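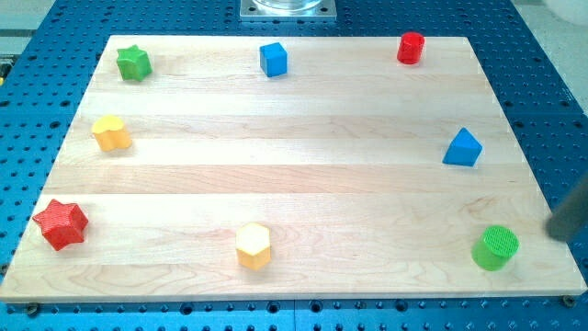
Laltance Word List for Shapes and Colours

Version 2, January 2021
Maintained by Edin Golob, with Assunta Fontana and Dušan Procházka

What is in this folder

Laltance is a list of everyday words for shapes and colours, collected from families who speak more than one language at home. We made it for speech therapists and nursery teachers who want to know which words a child has probably met before starting school, and in which language. The list has 266 entries. Each entry is one word or short phrase, such as "star", "square" or "the pointy one", together with the languages in which we heard it.

The files are:

words.csv - the main list, one entry per row
families.csv - one row per family, without names or addresses
notes.txt - remarks by the transcribers, mostly about spelling
changes.txt - what is different from version 1

All files are in UTF-8. The separator is a semicolon, not a comma, so please check this when you open them in a spreadsheet. If the letters š and ž look broken, the program has guessed the wrong encoding.

Columns in words.csv

entry: the word as it was written down
meaning: a short English explanation
type: shape, colour or both
language: a two-letter code, or "mix" when the word belongs to no single language
speaker: child or adult
family: the number that connects to families.csv
sure: yes or no

The last column needs some explanation. When two transcribers wrote the same word in the same way, we put "yes". When they did not agree, we kept the spelling of the first transcriber and put "no". Please do not remove the "no" rows without looking at them. Many of the most interesting children's words are there, for example several different words for a thing which is almost round.

How the words were collected

Parents kept a paper diary and wrote down words when they heard them, at meals, in the bath, on the way to the shop. We gave them a blue or a green object to start a conversation only if they asked for help. The diaries were then typed by Vasilis Vidmar and checked by Assunta. The first families joined in April, and the collecting was slower than we had planned, so a few diaries have long empty periods.

A recording was never made. For this reason the list cannot be used to study pronunciation.

Known problems

Colours are better covered than shapes. Parents notice "blue" very easily, but they do not always write down "corner" or "flat".

Some families used "square" for a cube and "cube" for a square. We left this as it was, and the meaning column says what the parent understood.

Family numbers are not continuous. Those that left the project have been taken out and their numbers were not given to others.

Entries with the code "mix" were decided by one person (me). Teodoro Montes has looked at them for Spanish and corrected several, but for the other languages a second opinion would be welcome.

Changes from version 1

The column "age" is gone, because with small groups it was possible to guess which family it was. Double entries with only a capital letter as the difference have been joined. The spelling is now British in all explanations, so "gray" has become "grey".

Use and corrections

You may use the list for teaching and for research, also in changed form, if you name the Laltance list and the version. Please do not sell it as it is.

Corrections can be sent to Edin as a plain text file with the row, the old value and the new value. I answer slowly - but I do answer.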